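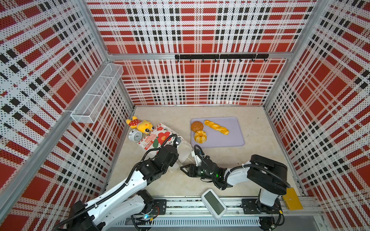 Cell 2, bag-and-tray task. Left gripper at the paper bag's lower edge, right gripper open toward the bag, bread pieces on the tray.

08/01/2026, Dradville, Vokon bench

Task under teleoperation: paper bag, toy bread, lavender tray. Both arms driven by one operator. Target for the Rusnák set is 2,000 accepted episodes. Count at start of shift was 37.

Leader arms re-zeroed before the first run. Left wrist offset was out again after the last joint swap. Corrected in the config, old value kept as a comment. Don't overwrite it until the March calibration sheet has been checked.

Notes on the bag:

- The bag is the hard part. It slides on the cream floor if the fingers push low on the front. Approach from above the top edge when it stands upright.
- With the bag on its side, work at the mouth and keep the fingers shallow. Going deep folds the paper over the camera view.
- Swap the bag when the top edge no longer holds its shape. Log the swap, or the episodes before and after get mixed in training.

Bread: the twisted loaf is the awkward one. Grip across the middle, not at the end. The ring can be taken by the rim. The round bun rolls out if the fingers close above its widest part. 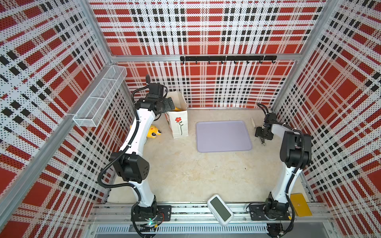
The idle arm should be parked clear of the bag before the other one goes in. Two rejects came from the right wrist drifting while the operator was watching the left. Rultier logger now flags any motion on the parked side over the limit, but it only flags, it doesn't stop the recording.

Plush toy stays in as a distractor. Leave it near the left wall and move it a little between episodes. Tray position is free within the middle of the floor. Basket and hook rail are not used in this task.

Rejects so far: dropped piece, 18. Other causes not sorted yet.

Logger index jumped to 2,535 after a restart. File names are wrong from that point, contents are fine. Rename before upload.

To do:

- sort remaining rejects by cause
- check slack in the right wrist cable
- fix the index
- slower gripper close on the left, try one step down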